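Sumaiya Khondokar started making toy blocks at her kitchen table, and most of the sanding still gets done there. Her shop, Omum, sells them in small bags through a website and at one craft market in October.

"I wanted a plain cube," she says. "My son had blocks with letters, animals, little holes in them. He couldn't stack any of it."

Her first batch was 70 blocks. She gave most of them to neighbors and asked for the leftovers back when the kids got bored. Few came back. Last year she sold 3086.

Color took the longest. She tried 3 reds before settling on one. "The first looked brown next to the yellow. The second was pink, more or less. You don't see it until you put them side by side."

She checks colors on a pale surface near the window, usually at about 10 in the morning. Dark tables, she says, make every yellow look good.
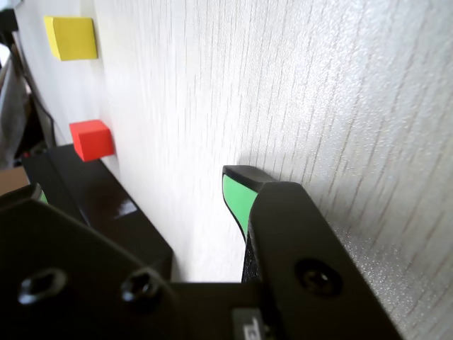
Yellow and red blocks on a white wood-grain surface.

Khondokar has been asked for bigger sets and for other shapes. She made a few arches and didn't like them. A larger bag called Luter is planned, with the same cubes and a cloth tie.

"People want to know what's new," she says. "It's more blocks. I still have a box of them to sand tonight."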